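Rollard changes its henna cone and moves to smaller cartons

Rollard, which packs ready-to-use henna cones for salons and home users, will replace its standard cone with a finer-tipped version from January. The new cone, sold under the Bastis name, holds the same paste as before. The changes are in the film, the tip and the way the product is shipped.

The old cone was rolled from a single sheet and closed with tape at the wide end. Artists cut the tip themselves, and the width of the line depended on where the cut was made. The Bastis cone has a formed tip that is closed with a pin. With the pin removed, the opening is narrow enough for the fill work in finger and wrist patterns, including the fine net and leaf shapes common in bridal designs. Users who want a heavier line for outlines can still trim it.

"Most of the complaints we logged were about the first few inches of line," said Rūta Lill, product manager at Rollard. "The paste was fine, but the cut was uneven, so the line came out thick on one side. A formed tip takes that step away."
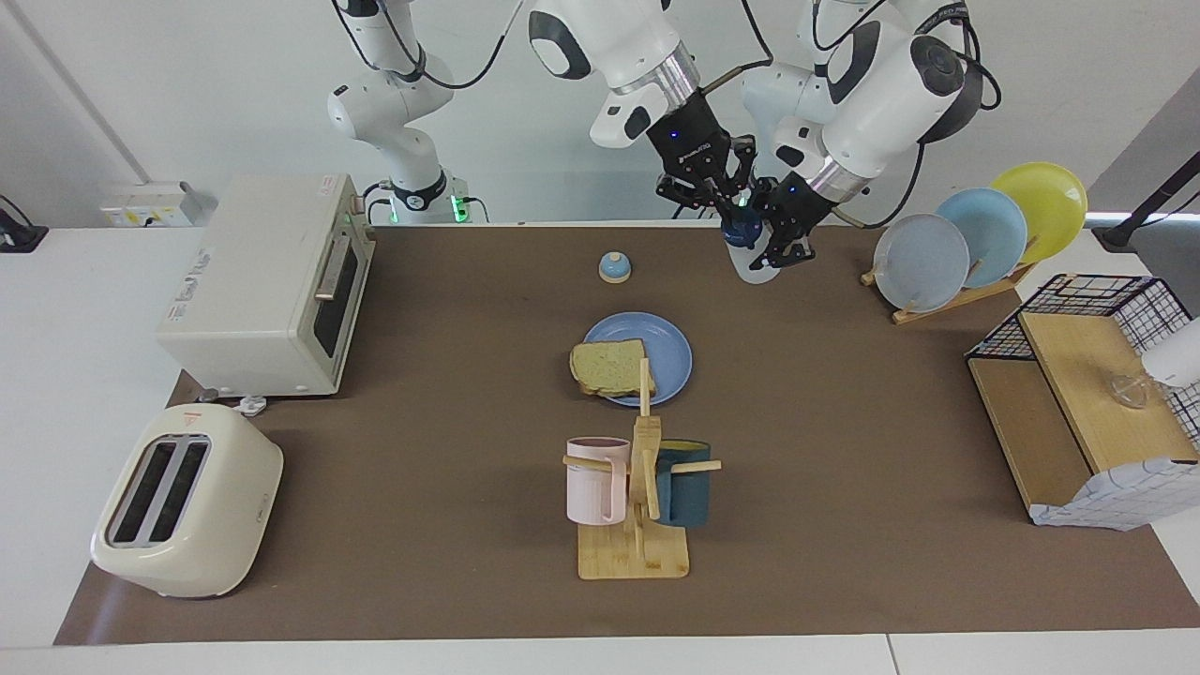 Cones will ship frozen in cartons of 16. The previous carton held 200 and was aimed at wholesalers, who thawed and split it for resale. Rollard said repeated thawing was the main cause of weak stain in returned stock, as the dye in natural henna paste breaks down once the paste is mixed and left at room temperature. The smaller carton is meant to be thawed in one go.

The storage instructions have been rewritten to match. Cones should stay in the freezer until needed and be used within two days of thawing. They should not be refrozen. The label will carry the mixing date on the front panel, where the old one had only a batch code on the seam.

The paste is made from sifted henna leaf powder, water, sugar and lavender oil. It contains no added dye and is not sold in a black version. Rollard advises a small patch test before first use and says the stain should be left to darken after the dried paste is scraped off, without washing the area during that time.

Film for the cones is supplied by Ellance. Distribution stays with Botha, which will take orders for the new carton from salons already on its list before opening them to other buyers. The first run is 2470 cartons. Remaining stock of the old cone will be sold until it is gone, and existing wholesale accounts can choose either size while both are available.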